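Ticket 731: Rouge posted as safety touch on main board, Lokcombe Field
Status: Resolved, monitoring
Component: Flodum scoring console, Ghorbani stats feed
Reported by: Sebastião Holanda

Summary

In the fourth quarter of Friday's home game against Lanholm, a missed field goal was conceded in the end zone for a single. The operator entered a rouge on the Flodum console. The console log shows one point. The main board added 2. The press box monitors and the web scoreboard both showed the correct score throughout.

The board total was corrected by manual override before the next scrimmage. No effect on the official score, which is kept on paper at the scorer's table. The radio crew read the wrong score off the board once and corrected themselves after the next play.
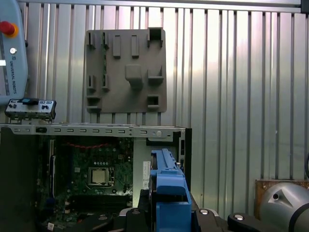 Steps to reproduce are below and assume the bench rig, with the console and the feed converter joined directly and a single spare digit panel in place of the board. The output ports on the converter aren't numbered, so in this ticket I go by position, the same way you would for the raised blocks on that grey plate: the two upright ones along the top, then the big square one in the centre. Top left is clock, top right is down and distance, centre is score.

1. Start the console in Canadian rules mode with the kicking team as home.
2. Enter FG ATTEMPT, then NO GOOD, then ROUGE.
3. Confirm within 500 ms of the ROUGE keypress.
4. Read the value on the centre port.

If the confirm arrives inside that window, the panel adds 2. If the operator waits longer, it adds 1 as expected. The fault does not occur with a punt single at any speed. It does not occur if the visiting team is kicking.
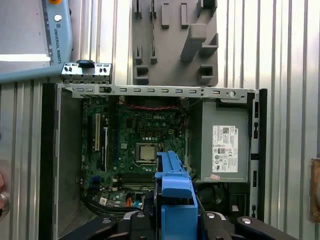
Reading time: 2 min

Findings so far

The console sends a score event in a pair of messages. The first carries the type of score and the second carries the team. For a single off a missed field goal, the console sends a third message to close the attempt. When the confirm is fast, the closing message goes out ahead of the team message. The converter then holds a score type with no team and falls back to the last defensive score type in its table, which is the safety touch.

The web scoreboard reads from Ghorbani directly and never passes through the converter, which accounts for it being right. The press box monitors are fed the same way.

The home-team condition took longer to explain. The visiting team's messages go through a queue that was added last season to handle the visitors' timeout lights. The queue puts the messages back in order. The home side has no such queue.

Ruled out: cabling to the end zone board, the radio link, the clock. I swapped the converter for the spare and got the same result. Loading the older rules file made no difference either.

Workaround for game day

Operators should pause after pressing ROUGE and confirm only when the prompt changes colour. If the board is wrong, use SCORE > OVERRIDE > HOME and enter the full total. Do not use the minus key. It sends a negative single, and Ghorbani records that as a separate play, which then has to be deleted from the drive chart by hand.

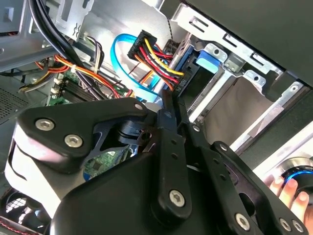
Homa Rashti asked whether the same thing could happen on a convert returned by the defence, as that is also worth two and also closes an attempt. She has operated the console for both the junior and senior sides and recalls the board jumping on a blocked convert in September, though it was put down to a mistyped entry at the time. She would also prefer that the override be moved up one menu level, as the play clock keeps running while the operator is digging for it.

Sebastião Holanda: Checked on the bench. The returned convert sends its team message first, so the order holds. I could not make it fail. The September log has been overwritten and I can't say what happened there. Menu change logged as a separate request.

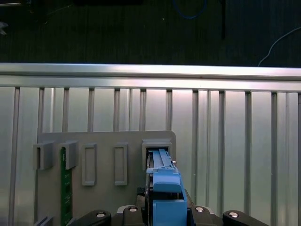 Fig. 4 — Light-blue part at the rightmost slot, grey panel.

Fix

The home side now uses the same queue as the visitors. The converter has also been changed to discard a score type that arrives with no team, and to write a line to the log when it does. Previously it guessed. I would sooner have the board sit unchanged and let the operator notice.

Tested on the bench with every scoring play in the Canadian rules file, fast confirm and slow confirm, both teams kicking. All totals matched the console. The four-down rules file used for the exhibition game has not been retested.

Remaining before close:
- Load the new converter build at the field and run it with the main board lit.
- Delete the two override plays from the Lanholm drive chart in Ghorbani.
- Update the laminated card at the operator's seat. It still lists the minus key.

Leaving this open until after the next home game.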